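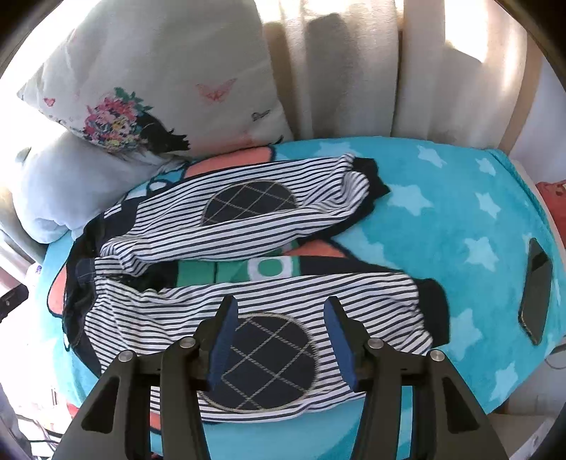

Home > Tips > Laundry & Bedrooms > Gadgets

Print this page | E-mail to a friend

Teaching a machine to fold: tips before you give up your Saturday

Saturday, November 7, 2020

The Cotarer people say you can show their folding arm a job by hand and it will copy you. Perhaps. I have given it nine evenings and still fold faster myself. If you mean to try, these may save you some bother.

Start with one long-sleeved top on a bed. A blanket with a bold pattern is a harder test than a plain sheet, and you may as well find out early.

Lay the sleeves out straight before each go. Sleeves first, then the body. Change the order halfway through and you have taught it two jobs badly.

Take hold of the cloth near a cuff or a seam. Elbow patches are stiffer than the sleeve and tempt you to grab there, but the fold goes crooked.

Go slowly with the hand-held gripper. Your wrist will want to flick the cloth flat. The arm can't flick, whatever the Hosix leaflet says.

Clear the bed. I left my phone out once and spoiled a whole run.

Draw the curtains on a sunny morning, or do your showing after dark with the lamp on. Pick one and stick to it.

Remote control is the other way in. I tried the Corora handset and found it fine for pushing a pile of socks about, hopeless for collars.

The booklet suggests 15 goes per garment. I did 366 on tops alone before I would leave it unwatched, and I'm still not sure about cardigans. At 680 pounds for the kit, I'd want to see it do a fitted sheet before recommending it to anyone.

We use cookies to remember your settings. OK | Find out more

Get our tips by e-mail every month. Sign up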